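Corridor Storefront Grants -- Common Questions

Updated 2021-05-28

We get the same calls every week so here are the answers in one spot. Still stuck? Email the grants desk.

What is this?
Matching money for small businesses on the Yagi Street corridor. Signs, awnings, windows, kitchen hoods, patios. Run by the Ciroritz Business Office out of the city's small business fund.

How much can I get?
Up to $3935 per storefront. You match it dollar for dollar. Your own labor does not count toward the match, sorry.

Who can apply?
Anybody with a storefront on Yagi between Fidia Avenue and the rail bridge. Open at least 12 months. Renters OK with a signed letter from the landlord.
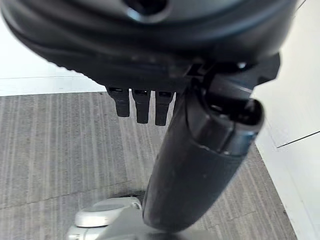

Close view, black housing and the three tabs under it.

I'm on a side street. Do I count?
If your front door is within 652 feet of Yagi, yes. Check the map before you call please. Back doors and loading docks don't count.

What about chains?
No. Franchises with a local owner -- ask us first, case by case.

Can I start work now and get paid back?
No!! Work started before your approval letter is not covered. We had to turn down two people in March over this. Wait for the letter.

Do I need bids?
Two written bids for anything structural. One is fine for signs and paint. Contractor has to be licensed and insured, and we need a copy of both.

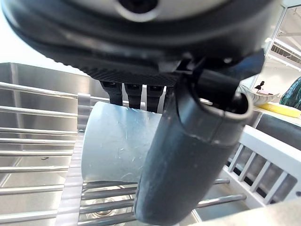

How long does it take?
Review is seven business days once the file is complete. Most files are not complete. Missing landlord letter is the usual one, then the tax form.

When do I get the money?
After the work passes inspection and you send paid reciepts. Check goes out in nearly 12 business days. No cash advances.

I'm in the Sondo Building. Anything different?
Yes, it's in the historic overlay so exterior changes need design sign-off first. Seperate form, same counter. Interior work, skip it.

Can I apply twice?
Once per storefront per round. Two locations = two applications. If you got money last round you go behind first-time applicants.

Is it taxable?
Ask your accountant. We can't advise on that.

Where do I drop off the paperwork?
Front counter at 7 Fidia Avenue, or email it as one PDF. Not phone photos of each page -- we can't read them.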